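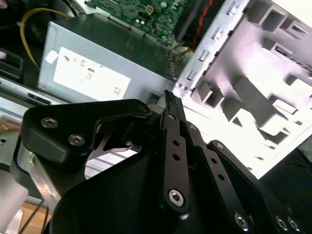 How long does the ferry take to get to Cirnov?

Four hours if the wind is behind it, and closer to six if it isn't.

The woman at the ticket window in Tindusau gave me this answer without looking up. She had probably given it a dozen times that morning. I bought a single, because the return was good for only a week and I didn't know how long it would take to empty the house.

My aunt had lived on Cirnov for most of her life. The lawyer's letter said she had left me the house on Hawthorne Lane and everything in it, and that there was a matter of 1,407 dollars owed to the coal merchant. I had met her twice. The second time I was nine, and she taught me to gut a fish.

The wind was not behind us. I sat inside by the heater with my bag between my feet. A boy across from me was sick into a paper bag, and his mother held his collar and read her magazine. When the island came up it was getting dark, and I could see the lamp on the harbor wall and a few windows on the hill.

Hawthorne Lane was the last street before the fields. The key was under a brick, as the letter had said. I found the light switch on the wrong side of the door and stood in the kitchen with my coat on. There was a cup upside down on the drainboard. The calendar on the wall was turned to September, and it was past that now.

I slept on the couch under two blankets. In the night something knocked against the side of the house, and in the morning I found it was the gate.

I started with the kitchen. I made one pile to keep and one to give away, and by noon the keeping pile was a bread knife and a blue bowl. In the drawer under the stove there were letters tied up with string, 82 of them. I know because she had numbered each one on the back in pencil. They were all in the same handwriting and all mailed from Climau, up the coast on the mainland. The oldest was 30 years old. Not one of them had been opened.

I put the kettle on and looked at them for a while. Then I put them in the blue bowl and went upstairs to do the bedroom.

In the afternoon I walked down to pay the coal merchant. He was a large man with a cold. He wrote out a receipt and asked if I was going to sell, and I said I supposed so.

"She always said you'd sell," he said.

"She talked about me?"

"When she was paying. She didn't like a quiet room."

I asked him if he knew anybody in Climau who used to write to her. He blew his nose and folded the handkerchief back into his pocket.

"That would be her husband," he said.

I hadn't known there was a husband. My mother never mentioned one. The coal merchant said the man had gone over on the ferry one spring to look for work at the cannery. He was supposed to send for her when he had a place. She packed a trunk and had it standing in the hall for a year. After that she used it for potatoes.

"Is he still alive?" I said.

"The last letter was in the summer. My daughter carries the mail."

I went back up the hill. The trunk was in the hall, where I had hung my coat over it the night before. I lifted the lid and there were potatoes in it, most of them sprouting. I carried them out to the compost in a bucket, four trips, and swept the dirt out of the bottom.

Under the potatoes there was a layer of newspaper, and under the newspaper was a gray wool dress, folded, with the sleeves crossed over the front. I put it on the keeping pile.

A man from the mainland had offered nearly 2,000 for the furniture. I called him from the phone in the hall and told him he could have it all except the trunk. He said the trunk was the only thing he really wanted. I said I was sorry.

The next ferry left at seven in the morning. It stopped at Tindusau and then went on up the coast. I asked the man on the dock if it went as far as Climau, and he said it did, but I would need a different ticket.

I had the letters in my bag, still tied. I bought the ticket and sat by the heater again. The trunk was down below with the freight.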